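ホーム | 点検票 | 作業台まわり | 衣類 | 過去分 | お問い合わせ | サイトマップ

子ども服たたみ作業台 点検チェックリスト(コメントつき)

2023年9月の分です。前回の4月のときは〇と×しか書かなくて、あとで読み返したら自分でも何が×だったのか思い出せず、けっこう困りました。なので今回は思ったことを全部書きます。長いです。忙しい人は「判定」のところだけ拾って読んでください。

対象はTremley室の緑の作業台と、そこで広げたりたたんだりする子ども服。倉庫側の棚とHoltel便の荷受け場所は別の票になっているので、そちらを見てくださいね。

判定の書き方は前と同じで、「良」「注意」「直す」。「注意」は今日そのまま作業していいけど気にしておいてほしいもの、「直す」は直るまでその場所を使わないもの、という意味です。迷ったら重いほうにしています。

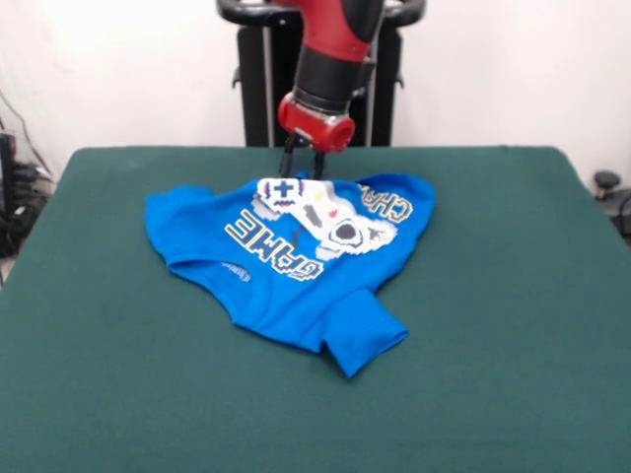 Vovitby 子ども服リユース班/点検・安全のページ

■ 作業台

□ 天面の汚れ、毛玉、糸くず
判定:注意
緑のフェルトの面、見た目はまだまだきれいです。もともと少しまだらに見える生地なので、汚れなのか生地の表情なのか、上から見るだけだと本当にわかりにくい! 手のひらでなでて確かめてください。私は奥から手前へ、一方向になでるようにしています。行ったり来たりさせると糸くずが戻ってくるんですよね。今回は手前の端のあたりで細い糸くずが取れました。粘着ローラーでひととおりやって終わり。ローラーを強く押しつけると毛羽が立つので、そこだけやさしくお願いします。

□ フェルトの浮き、はがれ
判定:良
縁を指で押して歩きました。ふかふかするところはなし。前にNajjarの人が張り替えてくれたとき、「端から3センチのところを見ておけば十分」と教わったので、毎回そこを見ています。

□ 角
判定:良
ここの台は角が丸いので助かっています。腰をぶつけてもあざにならない。いや、ぶつけないのがいちばんなんですけど、かごを抱えて横歩きしているとどうしても当たるんです。ひび、ささくれともになし。

□ 台のがたつき
判定:良
両手で手前の縁を持って、左右にゆすって確認。ぐらつきなし。床がわずかに傾いているのか、台を動かしたあとは必ずといっていいほどがたつくので、掃除で動かした人はその場でゆすってみてください。あとで気づくと、もう服が山になっていて動かせません(経験者です)。

□ 台の上に置きっぱなしのもの
判定:注意
点検を始める前に、はさみと安全ピンの箱が手前に出ていました。使い終わったら引き出しの中へ。安全ピンは閉じていても服の中にもぐります。黒っぽいものはまだいいとして、細い銀色のピンは布のひだに入ったら見つかりません。箱のふたもちゃんと閉まるまで押してくださいね、カチッと鳴ります。

■ 服そのもの

今回の見本は子ども用の青いTシャツにしました。発色のいいロイヤルブルーで、緑の台の上だと輪郭がとてもはっきり見えます。濃い緑のズボンなんかだと境目がまぎれて苦労するので、初めて点検に入る人には青か黄色の服で練習してもらうのがいいと思っています。

□ プリントの割れ、はがれ、べたつき
判定:良
ドット絵ふうのゲームコントローラーの柄です。小さい赤いハートがついていて、かわいい。大きいプリントは、たたんだ線のところから傷みやすいので、必ず一度広げて、真ん中と端を両方見ます。指の腹でそっとなでて、粉っぽいものがつかないか、ぺたっとしないか。この服はどちらもありませんでした。ちなみにべたつきのあるプリントを内側に合わせてたたむと、次に開いたときに柄が移っています。一度やってしまって、泣く泣く雑巾行きになりました。

□ 襟ぐり
判定:良
伸びは許容範囲。ここは人によって判断がばらつくところで、私はわりと甘いほうです。襟を軽く引いて、手を離して、自然に戻れば良にしています。波打ったまま戻らなければ普段着用の箱へ。捨てる判定ではないので、気持ちは楽に見てください。

□ 襟の内側の表示
判定:注意
サイズの表示がかすれていました。読めなくはない、でも夕方の照明だと読めない、くらい。読みにくいものは下げ札に書き写しておきます。洗濯の表示も、読めるうちに一緒に写しておくと次の人が喜びます(主に私が喜びます)。

□ 袖口と裾の縫い目
判定:良
糸の飛び出しなし。輪になった糸は小さい子の指が入るので、短くても見逃さないこと。引っぱって抜こうとすると縫い目ごとほどけるときがあるから、切るのはかならず小さいはさみで。根元ぎりぎりを狙いすぎて生地を切った人も過去にいますので、ほどほどに。

□ 異物
判定:良
折り針、ピン、値札の留め具のかけら。表から触って、裏返して触って、それから軽く振ります。ポケットのない服だとつい飛ばしたくなるんですが、袖の中に留め具のかけらが残っていたことがあるので飛ばさないでください。

■ 持ち上げて見るところ

台に置いたままだと見えない穴があります。脇のあたりの小さな虫食いなんて、緑の上に置いてあるとただの影みたいに見えるんです。だから一回は持ち上げて、明るいほうへ向けて見ます。

□ 持ち上げる位置
判定:良
低めでいいです。高く上げると腕が疲れるし、落としたときに裾が床につきます。台の奥のほうで、生地の下の端が天面すれすれにくるくらいがちょうどいい。

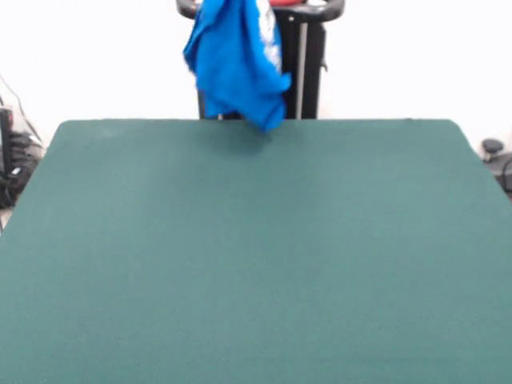
青い生地を持ち上げたところ。作業台の奥側、下に影。

□ 片側だけつまんだときの伸び
判定:注意
ニットっぽい柔らかい生地は、一か所だけでつまむとそこに重みが集まります。乾いた薄手ならまず平気。でも、湿り気の残っているものは別です。触ってひんやりしたら、つまみ上げずに両手ですくってください。すくったらそのまま干し場へ戻すこと。しまってしまうと、においが箱じゅうに回ります。

□ 垂れたときの形
判定:良
吊り下げて見ると、縫い目のねじれがわかりやすいです。脇の線がぐるっと前へ回ってくるような服は、たたんでもきれいな四角になりません。なので、ねじれのあるものは最初から丸める組に入れておきます。この判断を後回しにすると、たたみ直しで午前中が終わります。

□ 照明
判定:良
台の奥と手前で生地の色が違って見えるので、しみを探すときは場所を変えて見比べてください。同じ場所でじーっと見ていても目が慣れてしまって、だんだん全部しみに見えてきます。そういうときは一度窓の外を見る。これは本当に効きます。

■ 作業する人

□ 手と爪
判定:良
爪が引っかかるとニットもフェルトも傷みます。指輪は外す。ハンドクリームはよくなじませてから。塗りたての手でプリントに触ると指の跡がつくし、ついた跡はなかなか取れません。

□ 立ち姿勢と休憩
判定:注意
続けて立つのは25分まで、そのあと5分は座る。決まりとしてはそうなっているんですが、私も含めて守れていません。「この箱だけ終わらせてから」が危ないです。その箱が終わるころには次の箱が来ています。タイマーの音が小さいという声があったので、もう少し大きく鳴るものに替えたいなあと思っています。

□ 袖口、ひも、髪
判定:良
パーカーのひもは中に入れる。エプロンのひもは後ろで結んで、余りを挟みこむ。長い髪はまとめる。前かがみになったときに台に垂れるものは、だいたい服と一緒にたたみこまれます。笑い話みたいですが名札のストラップで実際に起きました。

□ 通路
判定:直す
今回いちばん気になったのがここ! 入口側の通路に空のかごが重ねてあって、横向きでないと通れませんでした。人がすれ違えないと、どちらかが服の山を抱えたままバックすることになります。足もとが見えないのに後ろへ下がるのは、やっぱりだめです。かごはTremley室の外の棚下へ。今日のうちに動かして、通れるようになったら票の右端に印をつけてください。

■ たたみ直しの見本

見本の服をどの向きに置くか、これも毎回聞かれるので書いておきますね。特別な決まりはなくて、自分がたたみやすい向きでかまいません。ただ、広げる前に襟の場所だけは目で追ってください。くしゃっとした状態の服は、襟さえわかればあとは何とかなります。裾から探し始めると、袖口を裾だと思いこんだりして、時間ばかりかかります。

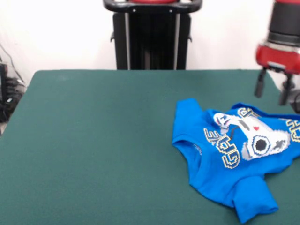 襟を見つけたら、次は肩。両肩の縫い目をつまんで軽く張ると、胴のしわはだいぶ落ち着きます。それから袖を引き出して、台の上でふわっと置く。ここで強くしごくと、フェルトに生地が引っかかって斜めに伸びてしまうんですよね。すべりにくい台のいいところでもあり、困ったところでもあります。

□ 台の上でのすべり
判定:良
すべらないので、片手を離しても服が逃げません。袖を折る、反対の袖を折る、下から折り上げる、と進めていくあいだも形が保ちやすいです。引きずらずに、持ち上げて置く。これだけ覚えておけば大丈夫。

□ たたみ上がりの幅
判定:注意
棚の仕切りに合わせて、幅は25センチに入るように。プリントが大きい服は、柄の真ん中に折り目がこないよう少しずらしてください。少しくらい幅がふぞろいでも、柄に筋がつくよりはいいと私は思っています。きっちり派の人、ごめんなさい。

□ 重ねる高さ
判定:良
30センチ以上に積むと、上のほうから崩れて台の向こう側に落ちます。一度落ちると拾いに回るのが大変なので、低めの山をいくつか作るほうが早いです。山の境目には厚紙を挟んでおいてください。サイズを書いた面が手前です。

■ 次の点検までにやること

・入口側のかごを移動(最優先。終わるまで入口側からの出入りはしない)
・下げ札の補充。サイズを書き写す分が思ったより減っていました
・タイマーの交換を相談
・粘着ローラーの替えをNajjarの注文票に足す。前回書き忘れたのは私です、すみません
・Holtel便の荷受け票と、この票の色が似ていてまぎらわしいので、どちらかの紙の色を変えたい

書き足したいことがある人は、余白にどんどん書いてください。鉛筆だとこすれて読めなくなるので、ペンでお願いします。

前の点検票へ | 一覧へ戻る | ページの先頭へ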